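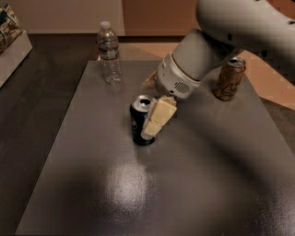 Burngate, November

Unit 6: Tabletop sorting with a single arm
Intermediate Robotics, lab section handout

Read this before the lab session. The code skeleton is in the course folder under prulto_sort. Teams that have not finished the Unit 5 calibration should do that first, as the numbers below assume a calibrated arm.

1. Task

The Prulto exercise asks each team to write a controller that clears drink containers from a table, one at a time, and places them in the drop zone. The object set is mixed on purpose. Aluminum cans and plastic bottles differ in height, stiffness, and how much light they return to the camera, and a controller tuned on one type usually fails on the other. Containers are used as they come, opened or capped, and the controller may not assume a known fill level.

The arm starts at home, outside the grasp area. A run ends when the table is clear, when the controller reports that it has stopped, or when the time limit expires. The limit is 400 seconds.

2. Approach and contact

Split the motion into three phases and log each one separately.

Pre-grasp. Move the fingers to a standoff pose beside the target. Choose the side that keeps the wrist housing clear of neighboring containers. The wrist is wider than the fingers, and most collisions in last year's logs involved the wrist and a container the planner had treated as out of reach.

Contact. Close at low speed until the force estimate passes the threshold. For a can, aim for the straight part of the body. Contact at the shoulder tips it. Do not use commanded finger position as evidence of contact. The pads are compliant, and the position reading continues to change after the pad meets the surface.

Lift. Raise the object 21 mm, hold for one second, then compare the force estimate with the value at the end of the contact phase. A drop in force at this point is a slip. Return to pre-grasp and try again from a different angle.

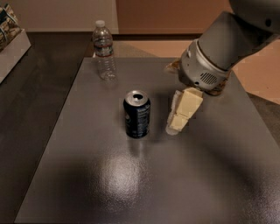 The threshold is set in the file grip.cfg. The default value is 948 in raw sensor units, which is suitable for a rigid object and too high for a thin-walled bottle. Teams should measure their own values for each container type and record the method in the lab report. A value copied from another team will not be accepted without a measurement to support it.

3. Perception

The overhead lighting produces glare on the tabletop, and the arm casts shadows that move with it. Both cause false detections. The Bilgin segmentation node supplied with the skeleton handles glare reasonably well and handles shadows poorly. Known problems:

Dark cans on the gray table. Contrast at the base of the can is low, and the reflection under it may be merged with the body. The estimated height is then too large and the grasp point too low. Clip the mask at the table plane.

Clear bottles. The depth reading passes through the wall or is missing. Use the cap and the label as anchors and fit a cylinder between them.

Occlusion by the arm. Anything behind the wrist is lost for part of the motion. Keep the last confirmed pose of every container and do not delete an entry until the arm has moved away and the position has been checked again.

The last item accounts for many early stops. A controller that deletes hidden containers will report a clear table while one is still standing behind the gripper. 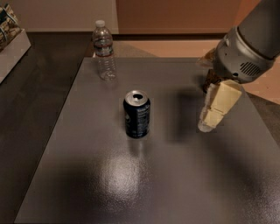

4. Logging

Write one record per control cycle, with the phase name, joint positions, force estimate, and the list of tracked containers. Buffers are limited to 1,000 records, so flush to disk at every phase change. Runs with missing phases cannot be graded.

5. Report

Submit up to four pages. Include the following:

Force threshold for each container type, with the measurement method
One force plot for a successful lift and one for a slip
A table of failed runs by phase
A short account of one failure that the team could not fix

Teams entering the Kokadville student meet may use the same controller, but the meet has its own container set and its own time limit. Check the entry rules before changing any parameters in the graded version, and keep the two versions in separate branches.

Reading for next unit: course notes, chapter 7, sections on regrasping and placement.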